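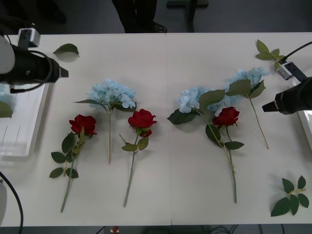 The Narnier TPM is an add-on tire pressure and temperature kit for cars and light trucks that left the factory without one. Grirstead sells it for $88 with five sensors, a dash display, a power lead and a spare set of sealing rings. Each sensor replaces a valve cap and reports by radio to the display. Readings in the normal range are shown in a pale blue, low pressure in a full red, and the two are as easy to tell apart as the hydrangeas and roses on the white table, even at the edge of vision. A driver who has trouble with colors can also switch on a beep.

Setup took less time than expected. The sensors are paired at the factory and marked by wheel position, with the fifth meant for the spare. Target pressure is entered separately for the front and rear axles. The menu is worked with two buttons, and holding both saves the setting. The manual leaves out that last step.

I ran the kit for 800 miles on a rear-drive wagon, mostly highway, and checked it against a Norðdahl dial gauge each time the car was parked overnight. Cold readings agreed with the gauge to within 1 psi on four wheels. The right rear read 2 psi high throughout. Moving that sensor to another wheel moved the error with it, and there is no offset adjustment in the menu.

The display updates every few seconds while the car is moving. After a long stop it shows the last stored values until the wheels turn again, and there is no mark on the screen to say they are old. That is a poor choice for anyone who looks at the display before pulling away.

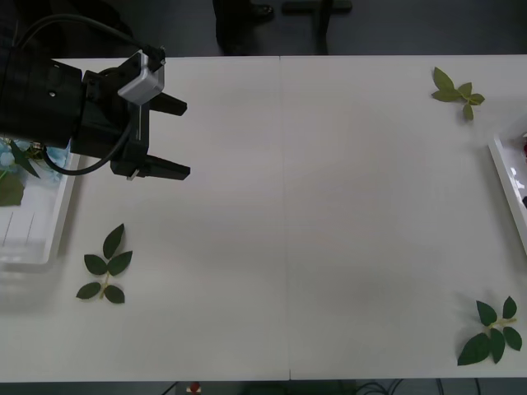

Power comes from the 12-volt socket through a thin lead with a molded plug. The lead is long enough for a display at the center of the dash but has little to spare if the display goes on the left pillar. I would have liked more length. A moving joint needs slack of the kind in the second black cable under the wrist housing, hanging in a loose loop before it curves back up to the gripper, and the tilting display base has none once the lead is clipped down. I left the last clip off.

The Senavance kit costs more, at $200, and adds logging to a phone. Its sensors are also taller, and on my wheels they stand out past the rim – a concern near curbs. For plain monitoring the Narnier does the same job.

Good: clear display, accurate on most wheels, simple pairing.
Bad: stored values not marked as old, no sensor offset, short lead.

Reviewed 2021-08-11. Sensor batteries are replaceable.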